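Filed under: Bench notes / Small parts and stationery

October 1, 2021

Pen tray day! I've been looking forward to this one since we ran out of excuses for the coffee mugs full of dead markers. Writing it up while I still remember what I tried, and so Lamai Bunnag can tell me where she disagrees (she will, and she's usually right about storage).

Background for anyone flipping back through: back in February we did the first sort of the stationery shelf and just tipped everything into one deep bin. Terrible. You'd go in for a fine black pen and come out with three highlighters and somebody's ruler. So the question this time is small and very satisfying — how do you divide up a mixed pile of pens and markers so that people put them back where they came from without thinking about it?

The idea I like best so far is color first, type second. Each section of the tray gets its own color, and the color means one thing only. Cyan is for markers and anything fat. The middle blue is for odds and ends, meaning refills, short pencils, the stubby things that roll off the table. Pink is for pens. I didn't write labels on purpose. I wanted to see how far plain color would carry us, and I think it carries a long way. Lamai wants labels anyway. We'll try it both ways.

Catalog number on my storage sheet is 1115, under Nokik, next to the old Trustow bins. I'm keeping the Trustow ones for cable ties. They're too tall for pens, you lose the short ones at the bottom and have to tip the whole thing out.

Setup was on the white board table with the gray walls. I love working there. The light is even and the bright plastic really jumps out against the white, so you can check where everything is at a glance. Glare inside the glossy sections is a bit annoying, worth remembering if you're looking for a clear pen in there. 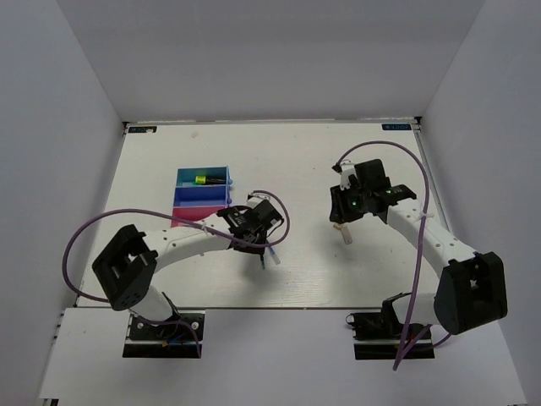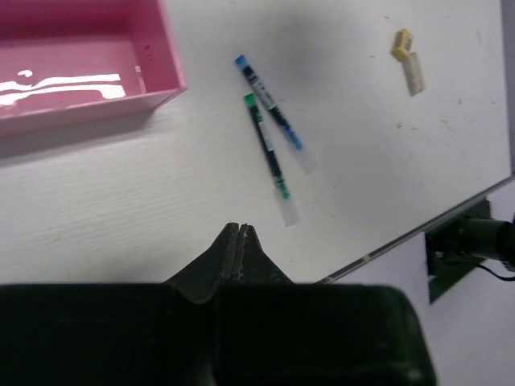

Things I want to remember:

Pens lying across each other are the hard case. With one pen by itself you pick it up by the middle and you're done. With two crossed you nudge the first and the second swings off somewhere else, often toward the edge. I've started lifting whichever one is on top, near the crossing, and leaving the other exactly where it is until the first is put away. Slower for one pen, quicker for the pile.

Angle matters more than I expected. A pen dropped in at a slant catches on the wall of the section and leans there looking silly. Line it up with the long side before letting go and it settles flat. I did a whole run just on this and it was great fun, like a very quiet carnival game.

Fat markers don't care about any of it. They go in, they roll a little, they stop.

The full pile from the shelf came to 87 pieces after I threw out the dried-up ones, and 11 of those don't really belong in any section (glue stick, two compasses, a letter opener, that sort of thing). They're in an envelope on the window side of the shelf for now. I refuse to start a fourth color until we know whether three will do. Three is nice. You can hold three in your head while you're talking to somebody.

On size: the sections are shallow, and I was worried about that, but I've come around completely. You can see everything in there. With the deep bins half the pens might as well have been in Motville. The price is that a shallow section fills up fast, so we'd want a second tray for the front room, and maybe a third for the drafting table if they keep borrowing ours.

Also looked at the Akgül catalog over lunch. They list a five-section version with lift-out dividers and I got quite excited until I saw it only comes in gray, so the whole color idea goes out the window. Could line the bottoms with colored paper, I suppose. Parking that one.

Still to do. Put the tray out on the shelf for a week with no labels and no instructions and check what ends up where. Then a week with Lamai's labels. Swap the pink and cyan at some point to see if people are following the color or just the position — I have a hunch it's position, and that would change how we lay out the front room. Wipe down the table, the surface has picked up little dark specks again and I don't think they're all ink.

Lamai, the spare caps are in the top drawer, left side. Please don't throw out the green ones, they fit the thick markers too.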